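Search the Young Readers' Pages Enter a word Go

How Does Steam Cook Food?

Steam is water in the form of a gas. When water in a pot reaches its boiling point, it changes from a liquid into a gas and rises. At sea level this happens at 212 degrees Fahrenheit, or 100 degrees Celsius. Steam itself cannot be seen. The white cloud above a kettle is made of tiny drops of water that form when steam meets cooler air.

People in many parts of the world cook with steam. Dumplings, buns, fish, rice and vegetables can all be prepared this way.

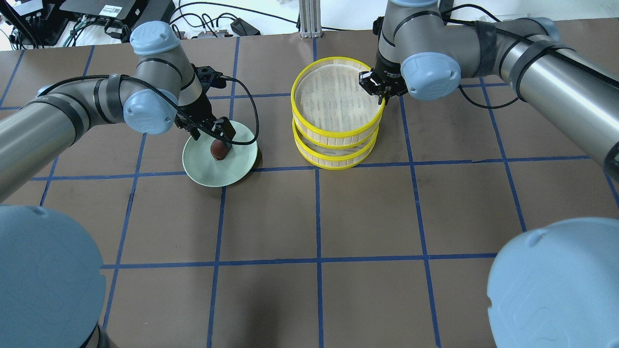

Steam carries a large amount of heat. When it touches food that is cooler than itself, it turns back into water and gives that heat to the food. Scientists call this change condensation. The outside of the food warms first, and the heat then moves slowly toward the middle. A large potato therefore takes longer to steam than a small one.

Boiled vegetables sit in water, and some of their vitamins pass into it. Steamed vegetables stay above the water and usually keep more of those vitamins. 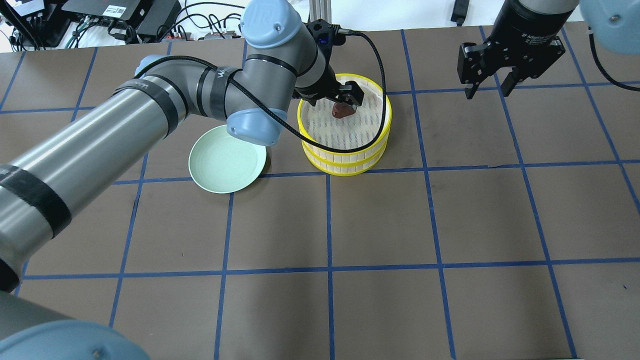
The choice of steamer also matters. Metal steamers are strong and easy to wash, but drops of water collect under a metal lid and may fall on the food. Bamboo takes in some of this moisture -- one reason it is often chosen for soft buns.

This site uses cookies to remember your reading level. Accept Manage settings

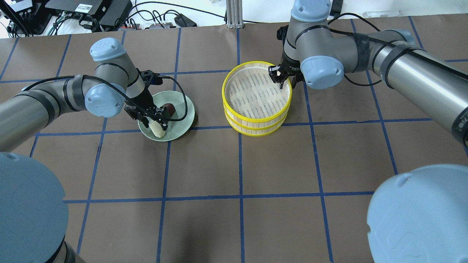

Steam moves upward, and cooks have long made use of this fact. If the bottom of a basket has gaps, steam can pass through it and go on to whatever is above. Baskets can then be stacked, like the two with yellow rims, and one pot of water can heat them both. The lower basket receives the steam first, so foods that need more cooking are often placed there.

Steam can burn skin very quickly. Children should always ask an adult to lift the lid. The far side should be raised first, so that the steam escapes away from the face.
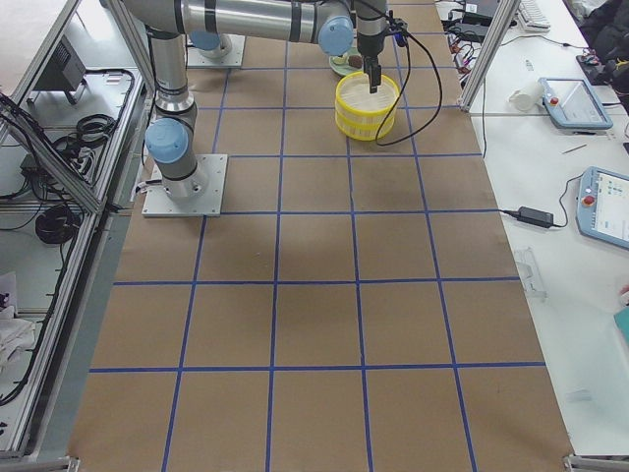
Ye-rin Ok writes that her class wanted to know whether a steamer can run out of water. It can. The water level should be checked during long cooking, and an adult should add more hot water when it is low.

Contact the Editors | Copyright Maltton Learning Library | Back to top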